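Search this site
Enter keywords
Go

We use cookies to remember your settings and to see which pages are read. By staying on this site you agree to this. Accept / Manage settings

Minutes of the Members' Meeting
Carnenska Lending Shed
2 Nov 2022

The meeting opened with 52 members present. The chair noted that this was enough for votes to be binding. The minutes of the May meeting were read and approved with one correction: the deposit on the long ladder is refundable, and the earlier minutes left that out.

1. Money

The account stood at $3,243 at the end of the month. The rent on the shed is paid through winter. The insurance renewal has not come in yet and will be paid when it does. The secretary asked that receipts for small repairs be handed in with the item number written on the back. Several came in over the summer with nothing on them and could not be matched to anything.

A member asked if the late fee should go up. After some talk it was left as it is.

2. Roof and lighting

The leak over the back shelves has been patched. The shelf below it is back in use except for the top board, which has swollen and needs to be replaced. The light by the door still flickers. Minard has quoted for a new fixture and the quote was accepted without a vote, as it falls under the repair limit.

3. Bags and carriers

Most of the evening went to this item.

The shed lends out tools, camping gear and party supplies, and almost all of it goes out in a bag of some kind. The bags have been bought or donated over the years and no two shelves match. Members have complained that straps give way, that zippers stick, and that items come back in a different bag from the one they left in. It was agreed in May to look at replacing the worst of them with one type.

Two types were brought for members to handle. The first, from Stetell, is a stiff gray box bag with a shoulder strap. It holds its shape on a shelf and takes a label well. Members who tried it said it was awkward to carry up stairs. The second, from Ung, is a soft black bag with tan webbing handles and a zipper. It was passed around and the handles and zipper were looked at closely.
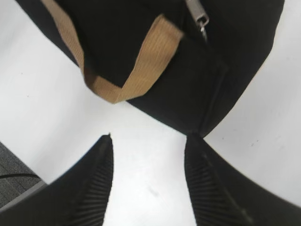
Item 3. Soft black bag with tan strap and silver zipper pull.

Points raised on the soft bag:

The webbing is ribbed and easy to grip. One member thought the light color would show dirt within a season. Another said the light color was the best thing about it, as the handle can be found at the back of a dark shelf.

The zipper pull is metal. On the bags we have now the plastic pulls are the first thing to break, and a good many have been replaced with string or paper clips.

The bag has no firm bottom when empty, so it will not stand up on its own. The shelf crew would have to hang it or fold it. Hooks were suggested. The wall by the sink will take a rail, but the wall on the other side is too soft for screws.

A member asked what weight the handles are good for. The supplier's sheet does not say. It was agreed that the tile cutter and the car jack will stay in their crates whatever is decided, and that tent stakes go in their own pouch before they go in any bag.

There was a long exchange about labels. Iron-on labels were ruled out. Sewn labels would last but somebody has to sew them. Tags on a split ring can go on now and be swapped later. Tags were preferred by most.

Motion: to buy the soft black bag for camping gear and party supplies, to keep the present crates for heavy tools, and to spend no more than $1,000 including tags and hooks. Carried, with 2 against.

The old bags will be sorted before the new ones arrive. Any with sound straps will be kept as spares — the rest can be taken by members for home use. Please empty the side pockets first. A set of hex keys reported missing in May was found in one.

4. Returns shelf

Items are being left on the returns shelf without being checked in. The person on desk duty cannot tell what is back and what is still out. From now on anything found there without a slip will be logged as returned on the day it is found, and the late fee will be charged up to that day. A sign will go up.

The bin for wet tents and tarps has been moved next to the heater. Please do not put dry items in it.

5. Other business

The hedge trimmer is out for sharpening. The second carpet cleaner has been withdrawn as parts cannot be had. A request to lend out folding tables to non-members was put off to the next meeting.

The meeting closed at 9:10 p.m. Members who could stay helped put the chairs away.

Actions

Order bags, tags and hooks — equipment group
Put up rail by the sink — equipment group
Replace top board, back shelves — building group
Sign for returns shelf — secretary
Ask Ung for a weight limit in writing — equipment group

Comments (3)

shelf_four
Can the tags have the item number on both sides? The ones on the garden tools always hang the wrong way around.

Member since the old shed
I was one of the two against. I still think the gray one would have been better for the party dishes. They need something with sides.

tentborrower
When are the old bags being given away? I would take one or two for firewood.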